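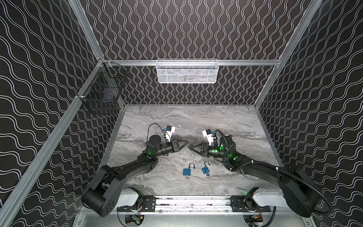
The city wanted to remove stop 1371, and my task was to write the notice. I had worked in the bus office of Trondbridge for two winters, and by then all the notices came to me, because my English was considered clean. I wrote slowly and I looked up words. When a sentence did not come I looked at the back wall, where the black wallpaper has wavy white lines going down it, very close together, and where a white wire mesh basket hangs from the aluminum rail. There was something pale in the basket. I could see it a little through the grid, and for most of that morning I looked at it and did not write.

The stop was on Prundska Street, halfway up the hill. It was served by bus 9, which goes from the old bridge to the hospital. The report said that the next stop was close enough in both directions, and that the bus would save time. I believed the report. I had typed it myself.

What the report did not say was that I lived behind the stop. My kitchen window looked on the back of the shelter, and on winter mornings I could see the coats of the people waiting, pressed on the glass, without the faces. There was a green coat, a long brown one, and a school jacket that never stood still. I had never spoken to any of them. I took the same bus, but I went out late and ran, so when I arrived they were already climbing in.

"Dear passengers," I wrote. Then I wrote, "From April, bus 9 will no longer stop at Prundska Street." I read it aloud in a low voice. It was correct. I put it in the tray for signature and went to eat my lunch on the bridge, under the stone with the year 1696 on it.

The notice was put up in the shelter the next evening. I saw it from behind, from my kitchen, as a white rectangle with the light coming through. In the morning the green coat moved close to it and stayed there for a long time. Then the brown coat came close too. I thought that maybe they were talking. I went out earlier than usual, without finishing my coffee, and stood at the end of the shelter.

"Who writes such a thing?" the woman in the green coat was asking. She was older than I had imagined from her back.

"Some office," said the man in brown.

"It says 'for your convenience.' My convenience is here. I am standing in it."

I had not written "for your convenience." Somebody had added it after me. I wanted very much to say this, but I could not find a way to say it without saying the rest.

"And you?" she asked me. "You live there, no? With the yellow curtain. You will also have to walk."

"Yes," I said. "I will also have to walk."

"Then you sign."

She took a school notebook out of her bag. She had already drawn the lines in it with a ruler, for name, address and reason. I held the pen and the bus came up the hill, with its one weak headlight, and everybody moved. I gave the notebook back without signing. She did not notice, or she was polite.

All that month the notebook traveled. It was in the bakery, then at the pharmacy, then on the counter of Parri, the shoe repair shop, tied with a string so that it would not walk away. One evening I brought in a pair of boots that did not need anything. I asked for new heels. While the man looked for the ticket I turned the pages. Under "reason" people had written *my knee*, *the ice*, *my mother*, *I wait here since I was a boy*. One person had written only *the bench*. It was a Lamilex bench, the narrow kind with a bar in the middle, made so that a person cannot lie down on it. In the office we had many complaints about this bench, and I had answered them all.

I still did not sign. An employee could not, or I thought an employee could not. I never asked, and I think now that I did not want to hear the answer, in case it was yes.

The notebook came to the office in the last week of winter, in a brown envelope. There were 237 signatures. My supervisor weighed it in his hand and gave it to me.

"A kind reply," he said. "Not long."

I sat down. I had a list of kind replies, and I could have used the second one with only the street changed. I wrote the date and "Dear residents." I looked at the wall again and tried to follow one white line from the top to the rail, and I lost it each time.

Then I took a new page. I wrote that the stop is on the steep part of the hill. I wrote that the next one up has no roof, and that the one below is across a road without a crossing. I wrote who waits there, as much as I knew: a green coat, a brown coat, a school jacket. I crossed out the coats, then I put them back. At the end I wrote that I am the author of the notice and that I live behind the stop, with the yellow curtain. I did not look up any words.

I put it in the tray for signature, on top of the other things, and I went home before the usual hour.

Nothing was decided quickly. In April the bus still stopped, because the new timetable was late from the printer, and the notice was still on the glass, gone a little gray from the rain. My supervisor did not speak to me about the letter. He gave me a job about bicycle racks.

I began to go out at ten to seven, so that I did not have to run. The woman in the green coat moved her bag from the bench when she saw me. We sat one on each side of the bar.

"They answered?" I asked.

"Not yet," she said. "They are slow writers, over there."

The bus was at the bottom of the hill. We could hear it change gear.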